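Open shelving unit, reddish backing: keep or remove?
Forum: Furniture and Storage > Fitting Out

tarn_41
Posted Sunday, November 12, 2023

We have taken over a ground-floor room in Justamthorpe and the shelving stayed with it. Pale wood panels, three open compartments on top, open sections below. The backing inside the compartments is reddish brown and does not match the rest. Wall behind is plain white. I want it for box files and a few heavier binders. Options are to leave the backing, paint it, or take it out and let the wall show.

Fajardo
Leave it. On most units of this type the back panel is what stops racking. Remove it and the uprights will lean once loaded. What is the clear width of one compartment?

tarn_41
80 cm. Photo attached.
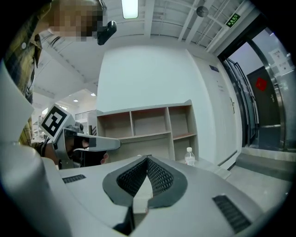 Shelving against the white wall, door with the lever handle to the right.

jsebastian
Two points. The door is on the same wall side as the unit, so check the swing before adding anything to that end. Second, 80 cm is a long span for binders. I would fit a center support under each loaded shelf.

Fajardo
Disagree on the center support. Depends on board thickness, which has not been given. At 25 mm I would load it as is and measure the sag after a month.

jsebastian
A month of creep tells you very little. My own shelves were flat until the second winter and then dropped 17 mm. Signed, Jericho Sebastian, who had to replace them.

Bernora
Back to the color. Paint over a dark backing needs a stain-blocking primer first or the red comes through. Two thin coats, sand between. Mask the pale edges.

tarn_41
Board is 18 mm. Backing stays, unpainted for now. The door opens away from the unit, so no conflict there.

Fajardo
At 18 mm I withdraw the objection. Fit the supports.

tarn_41
Ordered. Will post the sag measurements in December.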